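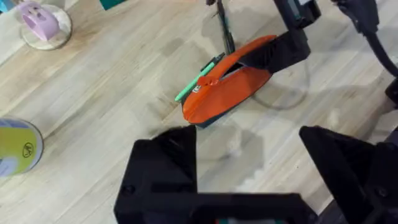 Two-arm packing with the Cakia kit: getting the first run right

I've had the Cakia two-arm kit from Zesmont on my bench long enough to have opinions, and the main one is that soft things are where it gets fun. Blocks are easy. Give it something orange and floppy with pens and odds and ends to deal with, and you find out what a pair of grippers can do!

You'll need the kit, a clear patch of floor or table 90 cm across, and a few everyday bits to practise on. Mine are a marker pen, a can and whatever else is in the drawer.

1. Power up both arms and let them home. Keep your hands well back.

2. Open Justier (the control software that comes with the kit) and load the two-arm profile. The fingers start with the grip limit at 600, far too keen for fabric. Drop it to 465 and save.

3. Set the first arm to hold and the second to work. Swap them later if you like, but learn it one way round first.

4. Check the wrist view before you close anything. You want both fingertips in sight and the fabric between them.

5. Close slowly. If the cloth bunches, open up, back off 30 mm and come in again along the length of the bundle.

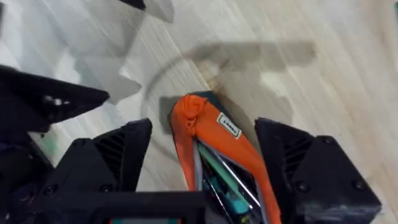 Hou

Gripping lengthwise like this, with a finger on each side of the orange fabric, is my favourite approach for slim bundles. Keep the second gripper close by but out of the way until you need it.

6. Record the move once you like it, then play it back at low speed. I did more than 30 before touching the speed slider, and I'd do the same again.

My one grumble is the manual, which skips straight from homing to recording. The arms themselves are a joy, though, and the wrist view is brilliant for fiddly jobs. Next I'm trying zips.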